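4.2 What people sweep first

I started this part of the study thinking that floor sweeping would be the dull chapter, and I was wrong!

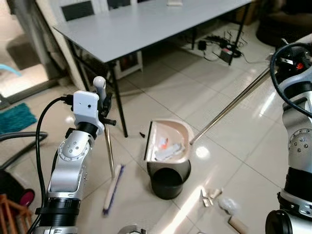
Shanti Joshi and I went back through our notes from August, all 40 home visits, and kept running into the same habit. People go for the big stuff first -- the crumpled tissue, the cardboard roll -- and leave the tiny paper bits for a second pass (or a third, if the tiles are glossy and the sun shows everything up).

Figure 6. Broom, long-handled dustpan and paper scraps on a tiled floor.

The dustpan turned out to matter more than the broom. A rubber lip sits closer to the tile, and 14 of our households brought this up before we even asked, usually while complaining about an older pan that left a line of dust behind. I do it too, so I sympathize. We also wondered where the pan goes between passes. Bošković calls this the "parking problem," and I like the term, though our notes on it are thin and I come back to it in 4.3.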